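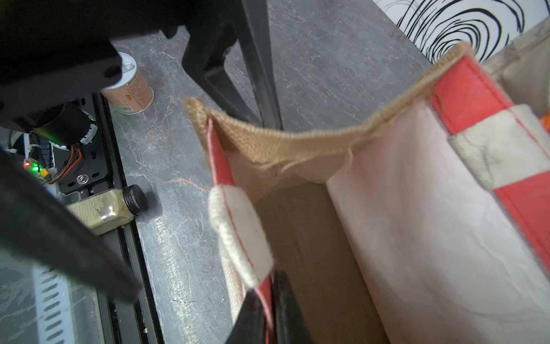

The gripper at the open jute bag on the Rultport bench, with a can and a spice jar waiting on the countertop.

I stopped by the Rultport workshop on Thursday because I'd heard the grocery packing arm was down again, and I do love a good repair (sorry, Rultport). Trilok Uniyal already had the tool tray out when I got there, and he handed me a flashlight before I'd even put my coffee down.

The trouble was in the fingers. For a couple of shifts they'd been closing a little crooked, so a can would tip as it went into the bag and then snag on a handle. Trilok thought it was the motor at first. What he found was a mounting bolt that had worked itself loose – only a hair, but enough to let everything out at the end of the arm lean when the fingers squeezed.

So off came the fingers, and he cleaned the tips, put them back on and snugged up the bolt. He also redid the cable tie on the wiring, which had crept close enough to the moving parts to make me nervous! The whole job took 90 minutes, and a good chunk of that was hunting for the right hex key. It was in his jacket.

After that came the part I'd really come to see. Every time the fingers come off, the arm has to be shown the inside of the bag again, slowly, at 4 different depths, before anyone lets it near the groceries. Jute is a pain for this, Trilok says, since the rim frays and the handles flop wherever they like. He wants to try a stiffer bag from Gashi next month, and I say go for it.

The bolt is now on the weekly check sheet, right under the cables. The second arm, over at Melden, gets the same going-over next week, and the folks at Drirnatcombe have asked for a copy of the sheet too. I'm planning to tag along to Melden – with my own hex keys this time.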